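The Second Life of a Village Organ

After 31 months in pieces, the instrument at Culberg is playing again

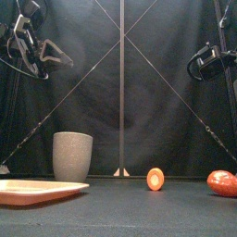

A tomato, a carrot slice, a speckled cup and a flat tray on a dark gray tabletop.

The organ in the parish church at Culberg has 1167 pipes, and for most of the past three years none of them were in the building. They lay in padded crates in the Grulance workshop, sorted by rank and by length, while the case they came from stood open in the west gallery with a dust sheet over the keyboards.

It is a two-manual instrument with pedal, built in the late Baroque manner for a congregation that could not afford one of the bigger city makers. The original builder left no signature. What survives is a contract for the case, a bill for tin, and a complaint from the parish that the trumpet stop would not stay in tune. The trumpet was taken out within a generation and a softer stop put in its place.

That pattern went on for a long time. Each period changed the organ to suit its own taste. The mixtures were thinned out when bright sounds went out of fashion, the wind pressure was raised, and a swell box was built around the upper manual. In the last century an electric blower replaced the hand-pumped bellows, and the blower was loud enough to be heard in quiet music from the front pews. By the time the parish asked for an inspection, the action was so heavy that visiting players left out the faster pieces.

The inspection found that 762 of the pipes were original or close to it. That was far more than expected. Many had been moved from one stop to another, and a good number had been cut shorter at the top to raise their pitch. Old letters scratched into the metal near the foot of each pipe made it possible to work out where they had first stood.

Grulance had restored smaller instruments in the region, including the chamber organ at Feltton, and took the job on the condition that no target date for the first concert would be announced. The workshop wanted time to listen. Shortened pipes had to be lengthened with new metal of matching alloy, and the join had to be made without changing the way the pipe spoke. Several ranks were done twice.

The 244 pipes that were beyond repair have been kept. They are stored behind the case, labeled, where a future restorer can measure them. New ones were made to the same scales. The rest of the pipework dates from the 19th century, and the decision to keep it was the most argued-over part of the project. A strict return to the first version would have meant throwing out a flute and a string-toned stop that local people had known all their lives. Both stayed. The swell box went.

Tuning raised another question. The organ had been in equal temperament for as long as anyone could remember. The old pipe lengths pointed to something less even, with sweet thirds in the common keys and rougher ones in keys with many sharps or flats. The workshop settled on a mild unequal tuning that leaves every key usable. Hymns in E flat sound a little darker than before, and C major has a calm that suits the building.

The pitch sits close to a half step above modern standard, as it did at first. This makes things harder for visiting orchestras. String players can tune up, though few like doing it, and woodwind players on modern instruments have to transpose. The parish has bought a small continuo organ at ordinary pitch for use with ensembles.

The first recording on the restored instrument was made in October, over four nights, starting at 10 p.m. when the road below the church goes quiet. It is being released by Kushwaha, a label that has so far put out mostly harpsichord music. The program runs from early toccatas to a set of chorale variations from the 1780s, with two short trio sonatas in the middle.

The sound is drier than many listeners will be used to. The church is low and has a timber ceiling, and the echo is gone in under two seconds. Inner voices come through clearly as a result. The principal chorus has a firm, slightly grainy tone, and the pedal reed is blunt in a way that works well under the toccatas. In the variations the kept 19th-century flute is used once, alone, for a slow movement.

The microphones also picked up the action. There is a soft clatter in the fast passages, and at the start of the second sonata the bellows can be heard filling. The label chose to leave both in.

Culberg has a population of 1238, and the opening recital filled the church twice in one evening. Recitals will continue monthly from spring through fall, with the gallery open afterward for anyone who wants to look inside the case. The stairs are steep, and groups are limited to six at a time.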